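Home Data Scorecards Changelog Contact

# Wenska Fight Cards

By Estrella Zepeda, September

Hi! You've found my pile of amateur and small-hall boxing results, typed up from paper scorecards, gym newsletters and whatever people were kind enough to dig out of a garage. I started it to settle an argument over a split decision at Keller Hall and then kept typing. Right now there are 1,622 bouts in the main file, with full round-by-round scores for around 700 of them.

## What's in here

bouts.csv is one row per fight: the two boxers, weight class, scheduled rounds, rounds completed, result and venue. scores.csv is one row per judge per round, so a four-rounder with three judges gives you 12 rows (bring coffee if you open it in a spreadsheet). The venues file is tiny and mostly exists so I stop spelling Ikonen Sports Center three different ways.

Red corner always comes first. If the paper card didn't say who was in red, the corner column says "unk" and the order is just alphabetical.

## Things that will trip you up

Weight classes are written the way the promoter wrote them. Some cards say "junior welter" and some say "light welter" – same division, and I've left both alone. There's a class_clean column if you want them merged.

Stoppages are messy. I use TKO for anything the referee waved off and RTD when a boxer stayed on the stool, but the older Vosedon cards lump everything under "stopped," and I'm not going to guess. Those 93 rows are marked "stp" and you should probably drop them if you're looking at finishes.

Exhibition bouts are in there too! Filter on exh = 0 unless you really want them.

## How the scores got typed

Maricruz Contreras and I each entered every card separately, then compared. Where we disagreed we went back to the paper, and where the paper was a coffee stain we left the cell blank. Please don't fill blanks with 10-9.

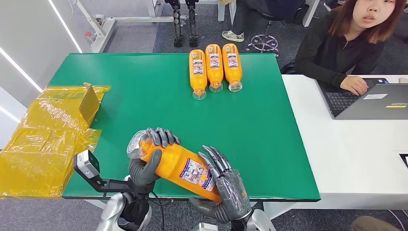
Dayana Bañuelos wrote in to say that two of the draws from the spring Keller show were changed to majority decisions a week later, after somebody re-added the third judge's card, and could I please keep both versions. I can, and I did: look for result_night and result_final.

## Using it

Free for anything, just name the project. Corrections are very welcome, especially with a scan of the card. Tiburcio Bermúdez is still sending me boxes, so the next update should fill in the heavyweights, which are pretty thin at the moment.

Contact: Estrella Zepeda, Wenska Fight Cards | © Wenska Fight Cards | Back to top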